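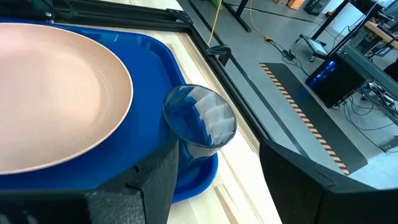 **Plateau bleu : le verre glisse dès que je porte le tout**

Bonjour,

Je débarrasse la table sur un plateau en plastique bleu, bord arrondi, surface brillante. Une grande assiette rose pêche, un verre à côté, et c'est déjà plein. Dès que je penche un peu, le verre part vers le bord. On m'a conseillé les disques antidérapants Stitumeo, 2 par plateau. Je me méfie : à ce prix-là, un torchon mouillé ferait peut-être pareil. Quelqu'un a-t-il essayé pour de vrai, plus d'une semaine ?

Autre chose, je voudrais savoir si le bol assorti peut se ranger sur la tranche, faute de place dans le placard.

*montoya_34*

---

**Bastian Wendt**

J'ai eu les Stitumeo en janvier. Ça colle bien au début, puis la poussière s'y met et il faut les laver sans arrêt. La fiche promet « 100 lavages », je demande à voir. Le torchon marche, à condition de l'essorer à fond, sinon l'assiette nage dessus.

Avant d'acheter quoi que ce soit, mets l'assiette au milieu et le verre contre elle, du côté de ta main forte. Sur un plateau brillant, tout glisse de toute façon.

Pour le bol, regarde d'abord dessous.

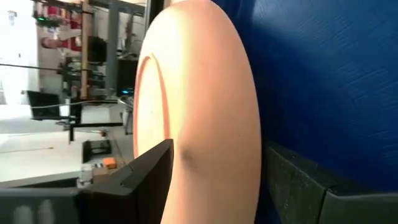 *Bol pêche sur la tranche : l'anneau du pied a le fond crème et le pourtour plus orangé.*

Un bol rond posé comme ça ne tient pas seul, il lui faut un appui de chaque côté. Les range-assiettes Andell sont donnés pour « toute vaisselle », mais le mien était trop étroit pour un bol creux. Mesure la profondeur, pied compris, et compare avec l'écart entre les tiges. S'il n'est pas indiqué sur l'emballage, laisse-le au magasin.

---

**cuisine_bivosex**

Prends un plateau en bois et voilà. Le lien vers le mien donne une erreur 404, désolé.

---

**montoya_34**

Merci Bastian. Le plateau en bois, j'en ai eu un, il glissait aussi. Je tente le torchon et je laisse le bol à plat pour l'instant.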